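Setting Up a Shared Label Template for Small Parts Storage

Applies to: Flostard label editor, version 2 and later

Before you start

You need a list of the parts to be labeled, saved as a spreadsheet with one part per row. The first row must hold the column names. Remove merged cells and blank rows. The editor stops reading at the first blank row and does not report an error.

Label stock for this procedure is the continuous roll type. Die-cut stock works too, but the template height has to match the stock exactly and the margin settings in step 3 do not apply.

1. Prepare the part codes

Use a fixed-length code. Codes of mixed length sort badly: 562 lands after 1040 in a plain text sort. Pad short codes with leading zeros (0562) and format the column as text before typing or pasting, or the zeros will be stripped.

Keep the description under 28 characters. Put size first, then type, then finish. "M4x12 pan head, zinc" is easier to find on a shelf than "Zinc pan head M4x12".

2. Create the template

Open File > New Template and choose Continuous. Set the width to match the roll. Leave the length on Auto for now.

Add three fields: Code, Description, Location. Drag each one from the column list at the left of the window. A field that is typed in by hand looks the same on screen but prints the literal word on every label.

3. Set type size and margins

Code: bold, 14 point
Description: regular, 9 point
Location: regular, 9 point, right aligned

Set left and right margins to 2 mm. Smaller margins print correctly on a new roll and drift off the edge as the roll runs down. Turn off Shrink to Fit. With it on, long descriptions print at a different size from the rest of the drawer.

4. Link the spreadsheet

Choose Data > Connect and select the file. Check the preview against the first and last rows of the list. If the last row is missing, look for a blank row further up.

The link stores a full path. Moving the file breaks it, and the template then prints the last values it read. Sutrisno Sinaga's add-on script, Titatow, rewrites the path when the template opens and is worth installing if several people share the folder.

5. Print a test strip

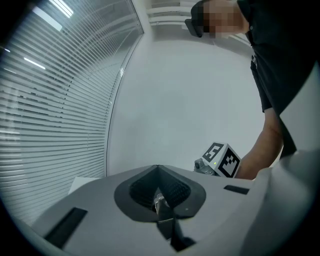

Photo: Puspita Kwok

Print the first five rows only. Place one label on the drawer it belongs to and read it from normal standing distance. If the code is hard to read, raise it to 16 point and reduce the description to 8.

For runs over 400 labels, split the job into batches by location. A jam in the middle of a long run means finding the last good label and restarting from that row.

Common problems

Faded print on one side: clean the print head with a lint-free wipe and reseat the roll.

Codes missing zeros: the column was formatted as a number. Return to step 1.

Labels lifting at the corners: wipe the drawer front with alcohol, let it dry, and apply a fresh label.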